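Robotics club gets its bins, and a longer bench night

Posted under: Clubs, Kondbridge High

The Kondbridge High robotics club is back in the upstairs lab this month and the big project for the spring is sorting. Pick a thing up out of one bin, put it in the right other bin, don't drop it. Sounds easy. Members say it is not.

The project is the club's entry for the Mota Challenge, the regional student contest. Teams get one table, one arm setup and a mixed load of small objects they haven't seen before. Points for every object that lands where it should. Points off for drops, and a lot of points off for knocking a bin over, which Kondbridge did last year in the first round.

This year's club has 70 students signed up, the most so far, so the work is split into 2 shifts. Programming meets right after the last bell, the build group comes in at 5 and stays until 7. Parents picking up from the late shift should use the side door by the gym, the front is locked after 6.

Money is in better shape too. The fall car wash and the Prasertsri Foundation student grant together brought in $3,707, all of it already spoken for. Most goes to replacement motors and contest fees. The rest bought cables, more cables, and a stack of colored bins.

The colors matter more than you would think. The software team sorts by bin color, and see-through plastic has been giving them fits. Light from the ceiling comes through the walls and the color the program reads at noon is not the color it reads at 5. One student on the programming shift said they have "about nine different pinks" saved in the settings file. They are working on a fix, maybe a shade over the table, maybe just better code. Opinions differ, loudly.

The build group has its own headache, wich is clearance. The gripper has to come in over the rim, go down, close, and get back out without clipping the edge. Tall bins make that harder. Contest rules let teams choose thier own bins up to a set height, and the group is testing tall ones now so that anything shorter feels like a break.

On the bench: black gripper over the rim of the pink bin, yellow bin or panel next to it.
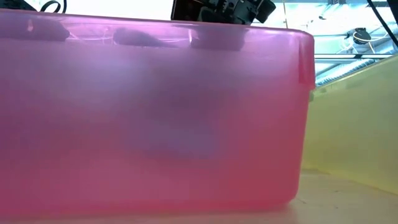

What's next

A practice round against Sumison High is planned for April, at our place, in the cafeteria. Open to anyone who wants to watch. Doors at 4, first run at 4:30, snacks for sale at the back table.

Still needed: extension cords, a folding table that does not wobble, and 2 adults with vans for contest day. Leave a note at the main office or stop by the lab during either shift.

New members can join until spring break. No experience needed, closed-toe shoes are.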